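# Soft fingertip pads or bare plastic for tableware? Two-arm setup, two-finger grippers

**Posted by bench_and_bowl in Grippers and End Effectors**

We are choosing fingertips for a two-arm station that lays out and clears tableware. The items are light plastic bowls, tall cups and brown serving trays with a cut-out handle at each end, plus a cloth that has to be picked up and spread. Both arms carry the same kind of two-finger gripper.

I have two sets of tips on trial. One is the Villow pad, which is green, soft and narrows to a point. The other is a plain hard finger from Sellier, with no pad at all. The controller is a Cozma unit and I can set the closing force as a percentage of maximum. It came set to 80 and I have left it there.

What I see so far:

- Villow pads hold the cups well, but on a bowl rim they sometimes fold over and the bowl tips out.
- Sellier fingers go under a rim more easily, but the bowl slides along the tray if the approach is off to one side.
- Cloth is poor with both.
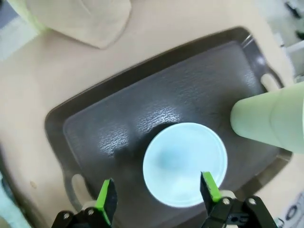 *Wrist view over the tray, Villow pads fitted, right-hand pad close to the bowl rim.*

The glare on the tray is my other worry. The surface is textured and throws back the overhead lights in streaks, and the wrist camera loses the edge of the bowl when it gets near the bright band. I don't know whether to blame the tips or the camera for the failed rim grasps. I ran 10 tries with each set and got a different winner in the morning and the afternoon, so I don't trust my own figures.

Should I stay with soft pads and change the settings, or go over to the hard fingers? And is it worth paying for a second wrist camera from Bulus before I decide?

---

**tallow_lane**

Stay with the pads and turn the force down. 80 is far too high for a thin bowl. The pad folds because you are squeezing it past the point where it can hold its shape, and then the wall of the bowl has nothing flat to sit against. We run the same controller on a kitchen station and have bowls on a low setting, cups on a medium one and trays on the highest. It takes a few minutes to set up three profiles and call them by item.

On your comparison, 10 tries per set isn't enough if the light is changing as well. Block the windows or do all the runs at the same time of day. Alternate the tips if you can swap them quickly – five tries with one, five with the other, then back again. Put the bowl down in a marked place each time. If you move it by hand and judge by eye, you are testing your own placing as much as the gripper.
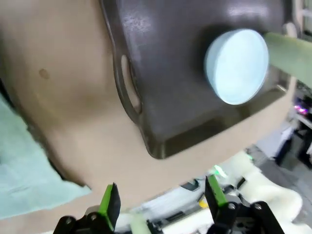

Flat tools are a separate problem and I would keep them out of this test altogether. A spatula or anything with a long handle turns in the grip when the far end meets resistance, and a soft pad lets it turn more than a hard one does. If you need tools later on, look at a pad with a groove down the middle. Villow will cut one if you send them the handle width, though ours took until June to arrive.

For the cloth, bring the tips straight down until they just touch, close slowly, then lift. Don't try to take it from the side. Pick it up by a fold if there is one.

---

**Norrie_K**

hard fingers every time. pads wear out and you'll be forever ordering more. had Sellier ones on ours for two years and never changed them

---

**pintle**

I don't agree with the answer above, at least for cups. A hard finger on a smooth round cup touches along a very thin line, and the cup swings as soon as the arm speeds up. You can get round that by moving slowly, but then the whole cycle suffers.

My view is that you have two questions mixed together, so split them. First find out if the arm is going to the right place. Take the gripper to the rim, stop before closing, and measure how far off it is. Do that across the whole tray, including the part with the glare. If the error is larger in the bright area, your camera is the trouble and no fingertip will cure it. If the error is the same everywhere, look at the tips.

Before buying anything, try the cheap things. Turn down the exposure on the wrist camera, move one lamp, or put a sheet of diffuser over it. I would also use a fixed camera beside the table for finding the items, and keep the wrist camera for the last part of the approach. The fixed one sees the trays from a lower angle, and the streaks fall in a different place.

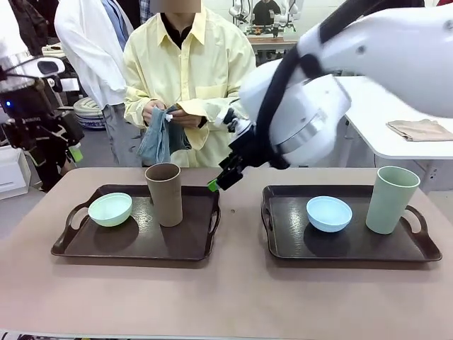 Does the force setting need to match on both arms?

Each arm can have its own, and it usually should. Set it for the item that arm is handling at that moment. The exception is when both arms lift the same tray, where unequal force lets one end slip through first.

Back to the Bulus camera. It is a decent unit, but mounting it at the wrist adds weight and another cable to route round the joint. I took mine off again and use it on a stand. If you do fit it, check that the cable has enough slack with the wrist turned fully both ways – mine snagged on the first day.

For a fair trial of the tips, I would do bowls and cups separately and write down how each grasp failed as well as whether it did. "Pad folded", "bowl slid" and "missed the rim" lead to three different fixes. After that, run both arms together on the full job, with one at a bowl and the other holding a cup. Timing faults only show up at that stage. 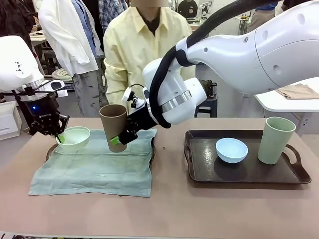
*Both arms working: left at the bowl on the cloth, right holding a cup upright.*

---

**bench_and_bowl**

Thanks. I have turned bowls right down and will redo the comparison with the blinds shut and the failures written down by type. I'll leave the second camera for now. One thing for tallow_lane: do your three profiles switch from the controller itself, or do you send the change from your own program? The Cozma manual is vague on it.

---

**tallow_lane**

From our own program. Send the profile change before the approach move starts. If you send it while the fingers are closing, it is ignored until the next grasp.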